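旧电脑、旧照片，还有我那拖了好久的十二月

十二月一到我就想收拾东西，每年都这样，也每年都收拾到一半就坐在地上看起旧照片来了。今年的起因是老台式机开机越来越慢，泡一杯茶回来，桌面图标还在一个一个往外蹦。我想着干脆把里面的照片全倒出来，理一遍，该删的删，该留的存两份。

结果一看，光是“未整理”这个文件夹里就有2,706张！里面套着“未整理2”，再里面还有一个“新建文件夹”，我都不好意思说是我自己建的。 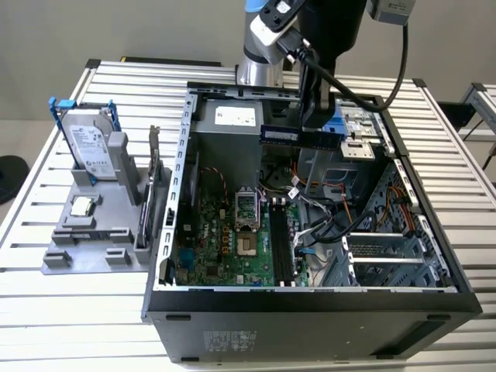

先从最容易下手的开始：连拍。同一碗面我能拍十几张，角度几乎一模一样，当时大概觉得每一张都有灵魂吧。删到半夜十一点，清掉了大约100张，眼睛已经花了，第二天又接着来。

后来我给Ljubica Vasić发消息诉苦，她回得特别干脆：别按年份分，按人分。她自己家里就是这么弄的，一人一个文件夹，想谁了就点开谁。我试了一下，真的比按年份好找多了（年份我根本记不住，搬家是哪一年都得翻租房合同）。不过风景照怎么办呢？她说风景照没人看，删。这个我没听她的，留了44张，大多是以前和Aino Ruotsalainen去湖边住小木屋那次拍的，天阴得很，每张都灰扑扑的，可我一张都舍不得。 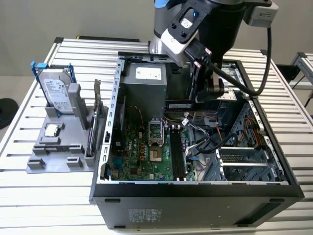 机箱侧板拆开，侧躺在铝型材台面上

说回备份。我现在是一份放移动硬盘，一份放在我姐家的抽屉里，每半年换一次。听着有点笨，但我前几年丢过一整个夏天的照片，从那以后就只信抽屉了。云盘也用，只放要分享给家里人的那些，我妈会在下面一张一张点赞，点完再打电话来问我怎么又瘦了。

文件名我也改了，统一写成“人名加地点”，地点拿不准的就写“不知道哪儿”。目前“不知道哪儿”是最大的一类，哈哈。

剩下的还有视频没动，全是横着竖着乱拍的，好多只有几秒钟，有一段从头到尾都是我的手指头。等过完年再说吧。你们要是有好用的视频整理办法，留言告诉我呀，最好是不用花钱的那种！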